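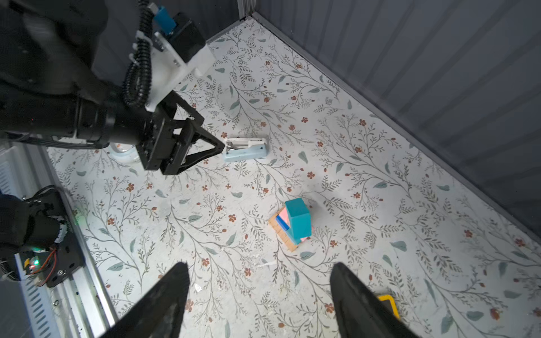
Kane Hinds wrote to us after the first printing to say the section on paper files should come before the section on the register, as he had numbered a whole drawer of folders and then had to peel off every label. We have left the order as it was but moved the numbering rule to the front. Please read 4.1 before you write on anything.

4. SETTING UP THE PAPER FILE

This section covers the Skedach paper file for a small office or club: the drawers, the folders, the labels and the fastening of documents. The register itself is covered in section 5. If your office already keeps a Skedach file and you are only adding a drawer, go straight to 4.6.

4.1 Numbering rule

Folder numbers come from the register. Do not make up a number at the drawer. A folder with no register entry gets a pencil mark in the top right corner of the front cover and goes in the holding tray until the entry is made.

Numbers are never reused, even when a folder is destroyed. If folder 154 goes to the shredder, the next new folder does not become 154.

4.2 What you need

Filing cabinet with suspension rails, lockable
Suspension files, foolscap
Manila folders, foolscap
Label strips, 56 mm
Clear tabs to fit the suspension files
Full-strip stapler and standard 26/6 staples
Staple remover
Soft pencil, black archival pen
Holding tray
Register sheets (section 5)

Bulldog clips and paper clips are not used in the finished file. Keep them for work in progress.

CAUTION: Most filing cabinets will tip forward if a loaded top drawer is pulled right out. Load from the bottom drawer up, open one drawer at a time, and fix the cabinet to the wall if the maker has supplied a bracket.

4.3 Preparing the cabinet

1. Empty the cabinet and wipe out each drawer. Let it dry with the drawers open.

2. Check that the rails are set for foolscap. On older cabinets the rails lift out and drop into a second set of slots.

3. Run each drawer out to its stop and back. A drawer that catches should be sorted out now, while it is empty.

4. Test the lock with both keys. Put the spare in a sealed envelope, sign across the flap and give it to the office manager.

5. Fix a drawer card to the front of each drawer. Leave the number range blank until 4.5 is finished.

Note: If the cabinet stands against an outside wall, leave a gap behind it. Rocío Maldonado reports mould along the back of the lower drawer at the Ledesma office after one wet summer, in a cabinet that had been pushed hard up against the brick.

4.4 Fastening documents

Fasten before filing. Loose sheets should not go into a folder.

1. Remove all clips, rubber bands, pins and sticky notes. If a sticky note matters, copy the wording onto the document in pencil, with your initials, and throw the note away.

2. Put the pages in date order, latest on top. A letter and its enclosures stay together as one item, with the letter in front.

3. Square the stack on the desk, long side first and then the top.

4. Staple once in the top left corner, on a diagonal. Press down firmly on a hard surface.

5. Turn the stack over and check the legs. Both should be flat and fully closed. If one is standing up, take the staple out with the remover and start again.

6. If the stack is too thick for the staple to close, do not force it. Divide the document, staple each part, and write "part 1 of 2" and "part 2 of 2" in pencil in the top right corner.

Do not staple photographs, receipts on thermal paper, certificates or anything with an original seal. These go in a plain envelope, and the envelope is filed as the item. Write on the envelope before you put anything in it.

Note on older papers: staples that have rusted should be lifted with the remover one leg at a time, from the back. If the paper starts to tear, stop and put the whole item in an envelope as it is.

Clearing a jam: open the magazine, slide out the remaining strip and ease the bent staple forward with the tip of the remover. Keep your fingers clear of the front plate. Reload with a full strip and try it on scrap before going back to the documents.

4.5 Making up the folders

1. Take the first entry in the register and write its number on a label strip in black pen. Numbers only. Titles go on the folder cover.

2. Fix the strip to the back flap of the manila folder, flush with the top edge, so that it can be read with the drawer open.

3. Write the title on the front cover exactly as it appears in the register. "Insurance, building" in the register should not turn into "Bldg insurance" on the folder.

4. Put the items in, latest on top.

5. Place the folder in its suspension file, fit the clear tab and hang it in the drawer. The lowest number hangs at the front.

6. Tick the entry in the "hung" column of the register.

7. When the drawer is done, write its number range on the drawer card.

Leave a hand's width free at the back of each drawer. A drawer packed tight will be misfiled within the month.

4.6 Adding a drawer to an existing file

1. Find the highest number in use from the register. The last folder in the drawer may not be the latest, as folders can be out on loan.

2. Carry out 4.3 for the new drawer only.

3. Hang new folders from the next number on. Do not spread old folders into the new drawer to even up the load.

4. Change the number range on the old drawer card and initial it.

4.7 Taking folders out

A folder leaves the cabinet only against an out card. The card hangs in the folder's place and shows the number, the name of the borrower and the date taken. Offices that use the Noson visitor book sometimes record loans there as well. That is allowed, but it does not replace the card.

Returned folders go in the holding tray. They are rehung by whoever looks after the file, and the out card is struck through and kept.

4.8 Common faults

Folder sits too low to read the number: the manila folder has slipped under the suspension file base. Lift it out and reseat it.

Tabs pop off when the drawer closes: the rails are set one slot too high.

Two folders with the same number: stop using both and check the register. The folder that matches the register title keeps the number. The other goes to the holding tray for a new entry.

Corners tearing at the staple: pages are being pulled back too hard for copying. Remove the staple before copying and put in a new one afterwards.

Section 4 revised Jan 14, 2020. Corrections to Constanza Toledo, Skedach.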